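# How a robot learns to wipe a board

A robot does not know what "clean" means. Someone has to show it. This page explains one way of doing that, called learning from demonstration, and what the team on the Humwood project found when they tried it.

## Showing, then copying

In older factories, a person writes out every movement of a robot arm as a list of positions. The list works well if each part arrives in the same spot. A scribble on a whiteboard is different each time, so a fixed list is of little use.

In learning from demonstration, a person does the job many times while holding a pair of grippers. A gripper is a tool with two fingers that open and close. Each complete try is called a demonstration. A computer program then looks for patterns that link what the camera saw to what the hands did next. The program is called a policy. 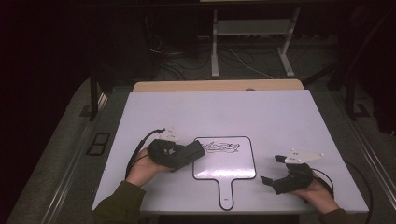 *Two hand-held grippers, one on each side of a paddle-shaped board with a marker scribble on it.*

Why use grippers at all, when fingers are quicker? Human hands can bend, pinch and roll things in ways a simple robot cannot. If a person used bare hands, the program would be copying movements that the robot has no way of making. With grippers, the person and the robot have the same limits.

## Two kinds of view

A camera high up shows where the board is and which way its handle points. It is less good at showing small gaps, as the tools can block its view. For this reason the Humwood method adds a second kind of camera, fixed to the gripper. It moves wherever the gripper moves.
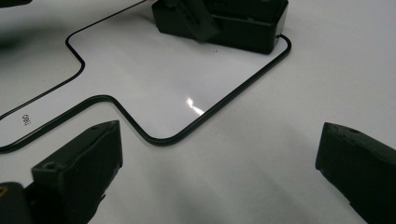 Close-up pictures help the program to judge distance, but they bring problems of their own. One is glare. A shiny surface acts a little like a mirror, and the reflection of a lamp can look like a mark or hide one. The glossy panel has a bright streak of this kind near its middle, while the duller tabletop next to it has none. The thick dark border is more useful. It stands out strongly against the white, so the program can use it to work out where the board ends.

## What the team measured

Abhishek Solanki and Hjørdis Isaksson collected 700 demonstrations. From these they trained two policies. The first was given only the high view. The second was given both views.

Each policy then had 15 tries at wiping a scribble it had never met. The first cleaned the board in four of them. The second cleaned it in 12.

The two policies had the same number of demonstrations and the same training time. Only the views were changed. Scientists call this a controlled test. If several things had changed at once, the team could not have said which one made the difference.

Fifteen tries is a small number, and all of them used one shape of board. The next test, planned for January, will use boards of other shapes.

## Words to know

**Demonstration:** one complete try at a job, recorded for a robot to learn from.

**Policy:** the program that chooses the robot's next movement.

**Glare:** bright light bouncing off a shiny surface.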